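The Night Shift at Ditama

The arm had stopped with its fingers open, a hand's width over the bin, and it stayed like that until Sanaa Chraibi came in with her coat still on and her toast in a paper napkin.

She had been told on the phone that it was stuck, and stuck could mean all sorts of things at Ditama. It could mean the light was red or the door was open, or that somebody had leaned a broom on the stop button (this had happened in September, and had cost them most of a morning). So she took her time. She put the toast down well away from anything that moved, hung up her coat, and went round the table to see what it had got itself into.

Remo Gatti was sitting on an upturned crate with the night log on his knees. He had the grey look of a man who has drunk the machine coffee more than once.

"It did 187 picks without a murmur," he said. "Lovely, all of them. I was thinking of ringing my sister to tell her. And then it went for the sponge."

"And missed the sponge?"

"No, it got the sponge. It got the sponge and then it carried on down."

Sanaa read the log over his shoulder. The arm had closed on something, been told by its own fingers that there was nothing there, and pushed down to look for it. Then it had pushed again. It was a patient machine and would have gone on pushing until the bin gave way or the table did, if Remo hadn't got up and slapped the button. The force limit was meant to stop it long before that. The force limit, when she found it, was set at 460, and it should have been a good deal less.

"Who changed this?"

Remo turned a page, and turned it back again. It had been him, of course. He had raised it for the Larnier job, when the parts were heavy and the arm kept giving up on them, and he had meant to put it back, and then there had been the fire drill, and his mother's knee, and all the other things that fill up a week.

"I stood next to it," he said. "About four in the morning I reached in and straightened the bottle. I had my whole arm in there, Sanaa. It was only waiting for the next go."

She didn't shout, though she had a good shout and he was rather braced for it. She gave him half the toast. Then she wrote the old number on a strip of tape and stuck it to the side of the monitor, and they went through every setting together from the top, all 19 of them, with Remo reading aloud and Sanaa ticking, and outside the window the bakery van came and went and the sky turned the colour of weak tea.

It was nearly seven before she let it move again. She ran it at the slowest speed there was, so slowly that you had to look away and back to be certain, and made Remo stand behind the yellow line with his hands in his pockets like a boy in a china shop. Down it went among the washing-up things, and neither of them said a word.

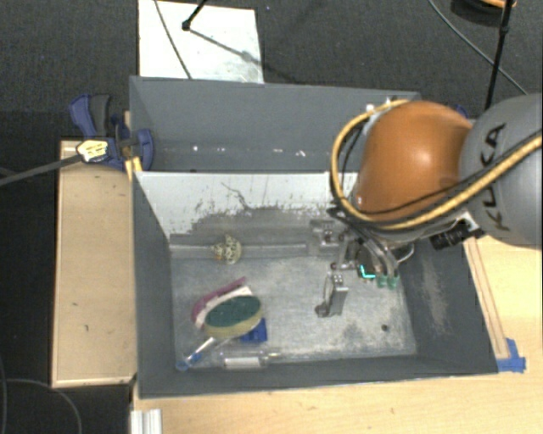 Grulodance: I liked this very much, the half slice of toast especially, but I'm still cross with Remo! I worked nights beside a packing arm for 3 years and we had to lock it off before so much as a sleeve went over the edge, and a limit changed for one job had to be signed back by two people before anybody went home. Sanaa is kinder than my old supervisor was. I do hope there's another part, and that somebody makes that poor man go to bed.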